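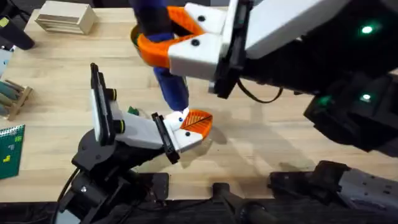
Ferkadus two-arm handovers, README and fault notes

Last updated May 29, 2022

Please read the bit about the runaway before you train on anything in here, and definitely before you copy our control settings onto your own arms. I know nobody reads a README top to bottom (I don't either), so I've put the nasty part first and the ordinary stuff after it.

What went wrong

Ferkadus is a set of teleoperated recordings with two small arms sharing one table. One arm passes something to the other, or both of them fiddle with bits and pieces in the middle. In January we had an arm carry on moving after the operator had stopped. Mohcine Ait Brahim was driving the left and I was driving the right. We were halfway through a handover of the soft blue thing when my arm slid sideways across the table, quite slowly, and leaned on his. I had let go of my controller by then! The left gripper got shoved round, a finger mount cracked, and I sat there saying "it's not me, it's not me" until Mohcine hit the power.

No one was hurt. Noeline Halliday had been reaching in between takes a minute earlier to straighten the props, though, and that's what bothered all of us afterwards. We'd got into the habit of treating "operator has let go" as if it meant "arm has stopped". Those are two separate things and our software only guaranteed the first one.

Why it happened

Our bridge program, Skindness, takes the operator's movements and sends them on to the arms. It has a watchdog. If nothing fresh has arrived for 400 ms, the arm is meant to hold where it is. Lovely. Except that when Abdelghani Badawi added smoothing, to get rid of the jitter people kept moaning about, the smoothing filter went in ahead of the watchdog. The filter puts out a message on every tick whether or not anything new has come in. So when the link to my controller dropped, the filter cheerfully kept guessing from my last bit of motion, and the watchdog saw a steady stream of perfectly fresh messages and thought all was well.

Had I been holding still when the link dropped, the arm would have stayed put. I was pulling away to the side, so it kept pulling away to the side. That's also why we missed it in testing: every time we tested by yanking out the lead, we parked the arm first, like sensible people. I'm still cross about that one.

What I find worse is that it had been happening in small doses for a while. Short dropouts, a fraction of a second each, gave little glides that we put down to the operator being tired or the gripper slipping. Magdy Filali went back through the raw logs and found them all over the place once he knew what to look for.

What it did to the data

There are 2239 episodes in the full release. Magdy's script flags 128 of them as having at least one stretch where the arm was following the filter's guess instead of a person. The flag is called coasting in the episode table, and the start and end of each stretch are in the columns next to it.

We watched 400 episodes by eye to see how far the script could be trusted, picking from flagged and unflagged alike. Marwa Ouali did most of the watching and has my eternal thanks. She agreed with the script nearly everywhere. The exceptions were glides so short that she couldn't see them at all, and a handful where she saw something odd and the log said the operator really did move like that. We left the script's answer alone in both cases.

Coasting stretches look fine at a glance! The motion is smooth, smoother than ours usually is, and a policy will learn it very happily. Our own first model learned to drift sideways after letting go of things, and we spent ages blaming the camera calibration.
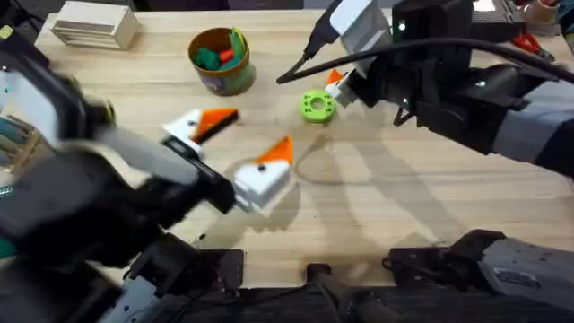
If you only want clean episodes, filter on coasting being false and you're done. If you're after the failures themselves (a few people have asked, for fault detection work), keep them in but please don't use the recorded action as the thing to imitate during those stretches. Use the raw_operator column, which is empty where the link was down. I'd sooner you had a gap than a made-up number.

The episode from the incident itself is included. It's marked incident as well as coasting, and it ends abruptly when the power goes. The cracked mount makes the left gripper sit slightly off towards the end, so don't use it for anything geometric.

What we changed

The watchdog now looks at the time on the operator's own message, before any smoothing, and the filter isn't allowed to invent anything once that message is stale. Abdelghani also put a second check in the arm driver, so if Skindness itself falls over the arms still hold.

There's a limit on how close the two wrists may get, too. It's a blunt thing and it will annoy you during handovers, where the grippers have to get near each other. We set it per task. Please don't just switch it off and forget, which is what I did on the second day and got told off for.

On the human side, hands only go over the table with motor power off at the switch. Letting go of the controller doesn't count, and neither does the software pause. Whoever is going to reach in is the one who turns it off, and they turn it back on themselves when they've finished. It slows the session down a bit between takes. Fine.

The dropout test is now done with the arm moving, at low speed, table cleared, one person standing at the switch. We run it at the start of each session and whenever anyone has touched Skindness, including "only a tiny change".

Known problems still open

Holding in place isn't the same as going limp. When the arm holds during a handover and the other arm is still pulling, both motors fight over the object. With the soft things that's harmless. With the printed blocks the fingers can get a good hard squeeze on, and the motors warm up if you leave them to it. I'd like the hold to give way a little under load, but every version I've tried also drops the arm a bit, so it isn't in yet.

The two arms keep separate clocks. They're lined up at the start of an episode and they drift apart by the end of a long one. Don't read much into which arm let go first if the gap is tiny.

Cameras are fixed for the whole of a session, but they do get nudged between sessions. Calibration is stored per session, so use the one that goes with your episode and not whichever you found first (guess how I know).

The tasks

Soft handover: the blue fabric tube goes from one gripper to the other. It bends and swings, and grip points vary because we let operators pick.

Blocks: the little white printed pieces with orange on top. Everybody here calls them the birds. Some episodes have both arms busy with one each, and in others it's a single block being moved.

Free play: whatever the operators fancied with what was on the table. The task text is whatever they typed in at the time, spelling and all.

Other clutter stays on the table during most episodes and gets moved about between sessions. That's on purpose.

Files

episodes.csv has one row per episode, with the flags described earlier. The joint data is in the arms folder, one file per arm per episode. Video is in the video folder, and calibration is in calib, by session. The flagging script is tools/find_coasting.py, and it will run on your own Skindness logs if you've been using an old version. Please do run it. The Rornwood lot tried it on theirs, sure they'd be clean, and found a few.

The smaller set called Ragab was recorded before the smoothing went in, so it hasn't got this fault. It's jerky, but it's all real operator motion, and I'd start there if you're just trying out a loader.

Getting in touch

Open an issue if a flag looks wrong and give me the episode number. If you've had an arm carry on by itself with any version of the bridge, write to me or Abdelghani directly and keep the raw log before you restart anything, as the restart overwrites it. Fixing that is next on my list.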